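# What is payday, and why does some of the money disappear?

My mum gets paid every second Thursday, and when I was nine I thought a man came round with a sack of coins. I was pretty let down when she showed me a piece of paper with numbers on it! That paper is called a pay slip, and I've liked reading them ever since (yes, I'm that sort of grown-up).

So let's read one together. I'll borrow a worker called Eimear, who has a job at Bickerstaff, a shop that sells paint and wallpaper in the town of Fisley.

## The big number

Near the top of Eimear's pay slip it says $861. That's her **gross pay**. Gross doesn't mean yucky here, it just means the whole lot, before anything gets taken out. It's what she earned for all the hours she worked.

## The smaller number

Further down there's another number, and it's smaller. That one is her **net pay**, the money that really lands in her bank account. I remember it by thinking of a fishing net: net pay is what's left in the net when you pull it up.

## Where did the rest go?

It went to a few different places, and the slip has a line for each.

- **Tax.** This goes to the government and helps pay for roads, schools, hospitals and the library where I borrow far too many books.
- **Retirement savings.** Money put away for when Eimear is old and would like to stop working.
- **Benefits.** Some workplaces help pay for things like the dentist or new glasses, and the worker often chips in a bit too.

Eimear chips in $10 each payday for the dentist plan. If she chips a tooth on a toffee apple, the plan pays part of the bill. Handy!

## Who works it all out?

At a big workplace there's a payroll person. At Bickerstaff it's Irfan, and he uses a computer program to do the sums. He checks everyone's hours, looks for holidays and sick days, and then sends the money off. If your neighbour or your auntie works in payroll, ask them what happens when they get a sum wrong. They'll have stories.
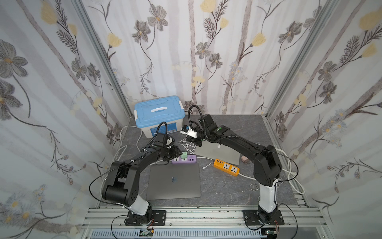

*Two robot arms and some very flowery wallpaper.*

## Try it yourself

Make a pay slip for your own jobs at home. Say you get $3 for feeding the cat and $2 for sweeping the porch. Your gross pay is $5. Now put $1 in a jar for later and write down what's left, and that's your net pay. Show it to whoever looks after you and see if they'll swap you a peek at theirs (they might say no, and that's fine, lots of people like to keep their pay private).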